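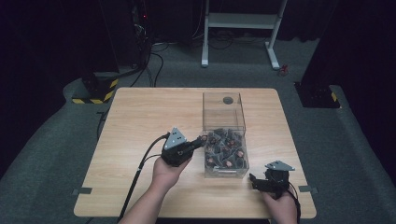 Meswood wrote that the second pair of tops went into protect at the Lindsay hall and asked whether the limiter threshold should come down for the remaining dates. The full message is quoted at the end. My answer is no, at least until the crossover has been checked.

The preset loaded in the processor is the one we built in May for the outdoor stage. It assumes subs on a separate send. If the band's engineer feeds everything from the main left and right, as most wedding acts do, the tops get kick and bass they were never meant to carry. Lowering the threshold will hide that and make the horns sound dull.

Please do the following before the next show.

Load the indoor preset and confirm the high-pass on the tops is at 12 dB per octave or steeper. Check that the sub output is fed from the same bus. Mute the subs and play a bass line through the tops alone. If you can hear the lowest notes clearly, the filter is not in circuit.

On power: the Lindsay hall gives us one circuit at stage left and one behind the bar. The bar circuit also feeds the ice machine. With an eleven-piece band, keep the amp rack on stage left and put only the wedge mixes and keyboards on the other. The keyboard player's rack draws about 600 watts by itself.

I have not changed the patch list. Horns stay on channels 9 to 12, vocals follow, and the talkback mic is last.

Prerklow has the same rack and the same processor, so the above applies there too. The Fandesthorpe rig does not use this preset.

> From: Meswood
> Date: September 19, 2021
> Subject: tops in protect, Lindsay
>
> Two of the tops shut down in the second set and came back after a few minutes. Levels were normal at the desk. Should I drop the limiter threshold on all outputs before the next wedding? Also, which circuit do you want the amps on?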